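La primera mesa de «roble natural» que compré en mi vida duró 3 mudanzas y murió en la cuarta, con una esquina hinchada como un bizcocho. Desde entonces leo las etiquetas, y leerlas me ha vuelto desconfiado.

El sector del mueble lleva unos años vendiendo madera como quien vende aire de montaña. El catálogo de otoño de Stirix tiene 284 páginas y la palabra «auténtico» sale hasta en las de tiradores. Su mesa de comedor Segura cuesta 1.268 euros en «acabado roble». La Bakden, de la competencia, se queda en 1.015 y promete «alma de bosque». Pregunté en la tienda qué significaba eso. El dependiente, muy amable, me dijo que era una línea cálida.

«Acabado» es la palabra que hay que vigilar. Un acabado puede ser un aceite sobre tabla maciza, una chapa de medio milímetro o un papel impreso con resina encima. Las tres cosas caben en la misma frase del folleto y no se reparan igual, ni envejecen igual, ni deberían costar lo mismo.

Eustaquio Huerta, ebanista jubilado, se ríe cuando le enseño el catálogo. «El dibujo de catedral, esos arcos en punta, le gusta a todo el mundo. Por eso lo ponen. Pero mirando solo la cara no te lo juegas, mira el canto». En una tabla maciza la veta dobla la esquina y asoma por la testa. En lo demás, hay una tira pegada.
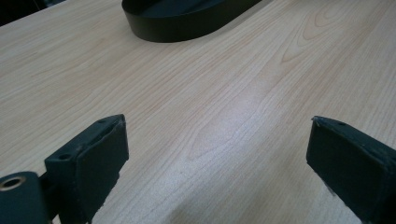 ## El argumento verde

Luego viene la sostenibilidad, que es donde más me cuesta asentir. Finbarr Lynch, que compra género para los almacenes Osbridge, sostiene que el tablero aprovecha restos que de otro modo se quemarían. Puede ser. También lleva colas, y una mesa que se tira a los seis años tiene que compararse con otra que se lija y sigue. Le pedí esa comparación y me mandó un folleto.

No tengo nada contra el laminado. En mi cocina hay uno que aguanta vinagre, niños y cazuelas mejor que el nogal de mi suegra, que vive bajo un hule. Me molesta pagar la palabra. Si es papel, que ponga papel, y que el precio se entere.

Huerta me dio un último consejo antes de colgar: pedir la ficha técnica y ver cuánto tardan en encontrarla. En Stirix siguen buscando la mía desde diciembre.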